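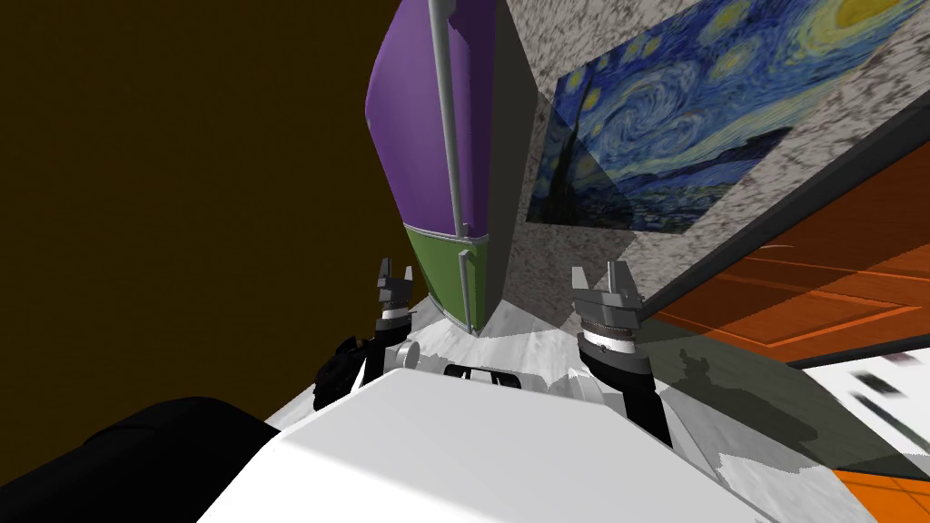
Futonard workshop opens its simulated kitchen to other home builders

JIVEN, December 6, 2023. The shared workshop Futonard today makes public Pelupessy, a simulated kitchen in which a two-armed robot can be tried before any metal is cut. The package includes the room, the robot model and the control program, which is called Uller. It is free of charge for private persons and for other shared workshops.

The work began two winters ago at the kitchen table of Slavica Krasniqi, a member of Futonard, who wished to build a pair of arms for her own flat. The parts for the first real arm cost around 900 euros, and a wrong movement against a cupboard door could have spoiled a good share of them. She therefore decided to build the room in the computer first, and later she moved the project to the workshop, where more hands could help.

The fridge in Pelupessy has a purple upper door and a green lower door, with a long handle on the upper one. The colours are strong on purpose. When a run goes wrong, the members want to see at once from the recording which door the arm was near. The stone wall beside it carries a print of The Starry Night, and the same painting is used in the views from the gripper.
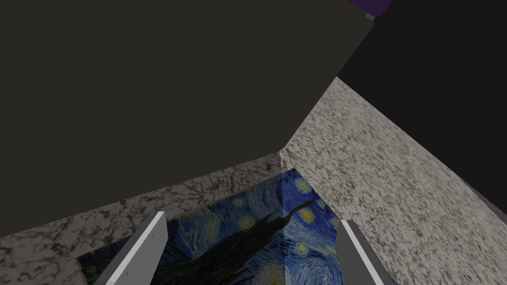 View between the gripper fingers in Pelupessy, with the cypress of The Starry Night in the gap.

"I have chosen this painting because it has many small details and no two corners of it are the same," says Slavica Krasniqi. "If the view is turned a little, I notice it immediately. With a plain grey plate I was always guessing."

The members have recorded 3,917 runs in the simulated room until now. Of these, 3,808 were completed without the program stopping by itself. The remaining runs are also in the package, together with the notes of the members, as they may be useful to persons who write their own control program.

The wide view is the one which the members use most for planning. It shows both arms from over the body of the robot, and also the long counter with the tablet on it, so that the reach of an arm can be judged against the furniture. 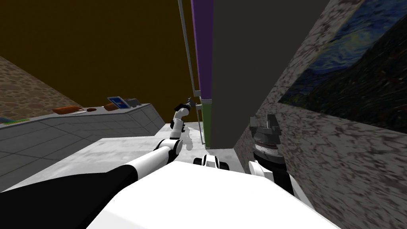
WORKSHOP PROJECTS

Uller runs on an ordinary home computer. The user chooses a starting position, gives the target for each gripper and starts the run. Views from the body and from the grippers are saved next to each other. The room can be changed in a text file: a wall can be moved, another print can be put in, or the counter can be made shorter to suit a small flat.

Construction of the real arms goes on in parallel. The first one is mounted on a bench at Futonard and still waits for its wrist. The second is planned for January, when the workshop will also hold an open evening for builders who want to bring a drawing of their own kitchen.

The members ask that faults in the package be reported with the saved views attached. The view from the gripper is often the most helpful one.
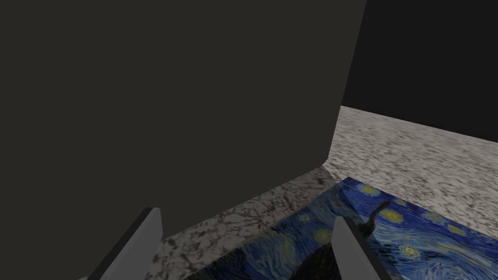
Futonard Home Robotics Group

The group meets in the shared workshop in Jiven and welcomes new members, also without knowledge of programming. Tools and computers are provided. Journalists who would like to see Uller in use, or to speak with Slavica Krasniqi, can write to the group through the workshop office.

Recent items
Bench space at Futonard: new rules for booking
Pelupessy: how to change the room file
Uller and the first arm, a building diary
Open evening in January: how to register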